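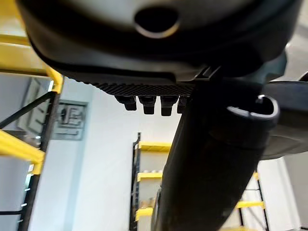 Quiénes somos

Carretero empezó con 2 personas, una furgoneta prestada y un local que se nos quedó pequeño enseguida. Hoy somos 15 en plantilla y seguimos con lo mismo: estanterías metálicas. Venta, montaje, revisión. También desmontaje, que lo pide mucha gente cuando se muda y casi ninguna empresa quiere hacerlo.

Qué hacemos

Estantería de carga media y pesada para almacenes, talleres, trasteros, archivos. Largueros, puntales, arriostrados, bandejas. Nueva o de segunda mano — la usada la repasamos pieza a pieza antes de venderla. Si un puntal viene doblado no se endereza, se tira.

Trabajamos sobre todo con dos series: Gedon, para cajas y picking manual, y Fenduren, para palets. Para sitios raros (techos bajos, columnas en medio, suelos con caida) cortamos a medida en el taller.

Cómo trabajamos

Vamos, medimos, mandamos presupuesto. Plazo normal de 8 días desde que nos dais el visto bueno, en agosto algo más. El montaje lo hace gente nuestra, sin subcontratas. Al terminar dejamos puestas las placas de carga y nos llevamos los cartones y los flejes.

El año pasado, 167 montajes. El más largo, la nave de Skakow, con entreplanta incluida.

Dónde estamos

En el polígono, nave del fondo, entrada por el muelle. Abrimos a las 8. Mejor llamar antes si venís a ver material usado, cambia cada semana y no da tiempo a tener la web actualizda.

Presupuestos sin compromiso — mandadnos medidas y una foto del hueco.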